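Terinmont Shared Services — Equipment Planning Desk
Ticket 122: Budget estimate for second manipulation workstation
Status: Open, awaiting requester
Category: Capital planning / Robotics
Requester: Aicha Benmoussa
Assigned to: Flor Sotelo

Original request (Benmoussa)
The Istcombe site wishes to reserve funds for a second two-arm workstation in the coming budget cycle. The planning worksheet returns an error at the "End tooling" line and will not produce a total. The supplier quotation from El-Sayed is attached. It is valid until the end of March. Please advise whether the request can proceed without a worksheet total.

Response (Sotelo)
Requests above the minor equipment limit cannot be submitted without a total. I have opened the worksheet and reproduced the error. The end tooling line expects one entry per arm, and the quotation lists grippers as a single package. Please ask El-Sayed to reissue the quotation with each gripper shown separately, together with the spare finger sets.

Update (Benmoussa)
El-Sayed has reissued the quotation. The error at end tooling has cleared, but the worksheet now stops at "Software and support." The simulation license is shared with the first workstation, and I do not know whether it should be entered again.

Response (Sotelo)
Shared licenses are entered once, under the workstation that holds them. For the second workstation, please enter zero and write "held under first workstation" in the notes column. Support hours are a separate matter. The quotation includes 20 hours of remote support, and these should be entered in full, as they do not carry over from the earlier purchase.

Update (Benmoussa)
Entered as instructed. The worksheet now completes and the summary page shows a readiness score of 97. Two items remain flagged in yellow: table dimensions and test objects. Is a yellow flag grounds for rejection?

Response (Sotelo)
A yellow flag does not prevent submission, but the review panel will return the request if the notes are blank. The panel will want to know what work the station is meant to support and whether the purchase could be deferred while the work continues in simulation. Please attach the current task layout from the Plukach project and state which objects would have to be bought.
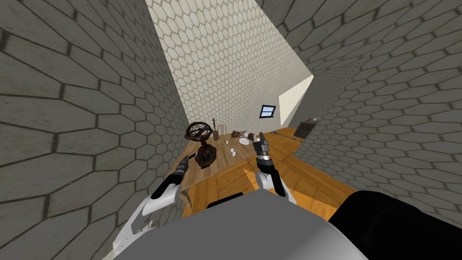 Test objects should be budgeted as consumables and kept apart from the workstation itself. For the Plukach layout, the cup, plate and teapot may be entered together as tableware, with an allowance for breakage. The armillary sphere needs its own line — it is an open form of interlocking rings on a pedestal, and a replacement would not be found in the ordinary supply catalog. The table should be quoted with a wooden top if the physical station is expected to match the simulated one.

Update (Benmoussa)
Understood. I have moved the objects to consumables and added a separate line for the sphere. The table remains open. The model gives a length and width, but the facilities form also asks for load rating and floor fixing, and neither is recorded in the project files.

Response (Sotelo)
Please leave both fields marked "to be confirmed by supplier" and request the figures from El-Sayed in writing. Table fixing has delayed earlier requests at Istcombe, and the panel will not approve installation costs against an unconfirmed floor plan. The purchase and the installation may be submitted as separate phases if the figures do not arrive before the quotation lapses.

Action items
Benmoussa: obtain load rating and fixing method from El-Sayed; complete the notes for both flagged items; confirm whether phase 2 will be requested in the same cycle.
Sotelo: correct the help text on the end tooling line; recheck the worksheet total once the table entry is final.

Ticket to remain open until the supplier's reply is attached.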